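Koltix opens a showroom for kitchen water filters in Corno

2023-02-19

Koltix, a small company that sells water filters for the home, has opened its first showroom in Corno. The shop is on the ground floor of the old Buckley building, next to the bus stop, and it shows under-sink filters, filter jugs and one softener for houses with hard water. Until now the company sold only by post and by telephone.

The manager of the new shop is Deirdre Nic Aodha, who worked before in the technical office of the company. She told us that many customers wanted to see the products before they paid for them. "People ask us how big the filter is, and I can give them the measures, but they want to open the cupboard door and look," she said. For this reason the showroom has two complete sinks with running water, and a visitor can taste the water from both.
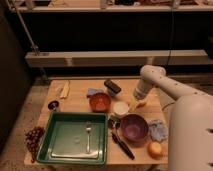 A green tray on a light wooden table.

The main product is an under-sink filter with the name Esau. It has a carbon cartridge which must be changed every 6 months, and it is made to reduce the taste and the smell of chlorine. A cartridge costs 29 euro. The filter passes 600 litres between one change and the next in a normal household, according to the leaflet, but a large family should change it sooner. The company does not say that the water will cure anything. Ms Nic Aodha was quite firm on this point when we asked her — she has heard many promises in this trade and does not wish to repeat them.

Daithí Kinsella, who fits the filters for customers in Corno and in the villages near it, will be in the shop on the first morning of every month. He can look at a photograph of your pipes and say if the standard fitting is suitable. In older houses the tap connection is often of another size, and then an adapter is necessary. The adapter is not included in the price, and some customers have complained about this in the past. Koltix has now written it on the front of the box.

The guarantee for the Esau is two years and covers the housing and the tap, but not the cartridge. To keep the guarantee valid, the customer must send the card in the box within 16 days of the purchase. It can also be left at the desk in the showroom.

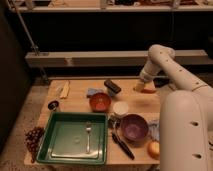
Can I fit the filter myself, without losing the guarantee?
The guarantee stays valid if you follow the printed instructions and keep the receipt, and only damage from a wrong fitting is excluded.

Old cartridges can be brought back to the shop. They should be drained for one night and put in a closed bag. The company sends them to a firm that separates the carbon from the plastic, and there is no charge for this service. Cartridges of other makes are not accepted for the moment, although Ms Nic Aodha said the question comes nearly every day and that she would like to find a solution.

The showroom also gives a free test for hardness. Visitors should bring a clean glass bottle, filled from the cold tap in the kitchen after the water has run for one minute. The result is ready while you wait. The test shows only hardness and chlorine — for lead or bacteria you need a proper laboratory, and the shop keeps a sheet with the steps for asking one.
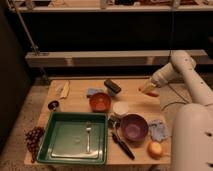

Hard water is the most common complaint in Corno, and a carbon filter does not remove it. The white marks in the kettle and on the glasses come from lime, and for this a softener is needed. Mr Kinsella advises people to look first at the things they wash each day. A fork like the one in the green tray can be washed, left to dry in the air and then held near a window, and if it has dull spots, the water is probably hard. Drying with a cloth hides the spots, so he asks people not to do it on that day.

The softener in the showroom is for houses with one bathroom. A larger model is expected before the summer, but the price is not decided yet.

The shop is open in the mornings during February, and the longer hours will be shown on the door when they are fixed. There is parking behind the Buckley building, with the entrance from the side street. Orders by post and telephone continue as before.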